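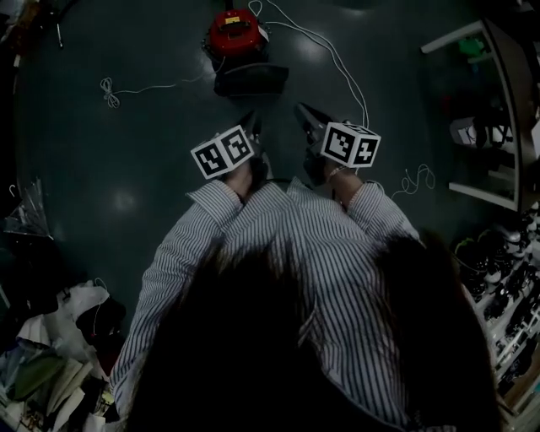
Home | Reviews | Storage | Hallway | Contact

Pliltska low shoe rack: ten months by the front door

Posted March 6, 2019 by Saodah Kusuma
214 shares | 3 comments

I bought the Pliltska back in May, after one too many mornings hopping around on one foot looking for the other sneaker. We're a sneaker household (dark ones, white ones, white ones that used to be whiter) and they had been living in a heap for years. I wanted something low, something open, and something I could put together without calling my brother. It was $39 from Avadden, shipping included, so I figured why not!

Putting it together took one cup of coffee. The instructions are all drawings, and the second drawing is just wrong - it shows the end pieces facing in when they need to face out. Once I'd flipped them the whole thing went together by hand. There's a little bag of rubber feet taped inside the lid of the box, and I nearly threw it out with the cardboard, so look for that. You'll want them if you have a smooth floor like ours. Without the feet mine slid every time I pulled out a pair of shoes.

What I love is how low it is. I can see every pair standing up, the kids can reach everything, and it doesn't fight with the tall white shelves we already had (those are Björklund, and they've survived two moves). Before this I tried a Prukolon hanging organizer on the back of the closet door, and oh, I hated it. The pockets were too narrow for anything with a thick sole and it banged every time the door closed.

Now the complaints. Big shoes stick out in front. My husband's running shoes hang over the edge and I've kicked them more than once going by with groceries. Boots are hopeless, so ours spend the winter on a tray by the back door. And dirt falls straight through to the floor, which means lifting the whole rack to sweep. It's light enough to do that with the shoes still on it if you go slowly - I've only dumped them all once.

I also wish it came a few inches longer. You can put two end to end, but they don't hook together, and a gap opens up between them.

Would I buy it again? Yes, probably two, and I'd use the second one in the laundry room for garden shoes. Four stars from me.

Comments (3)

Marcy_T
Thank you for the tip about the rubber feet! Mine were still in the recycling.

dlw
Same problem with the big shoes. I turn them sideways and lose a spot.

porchlight
Does the white one scuff? Thinking of getting it for our mudroom.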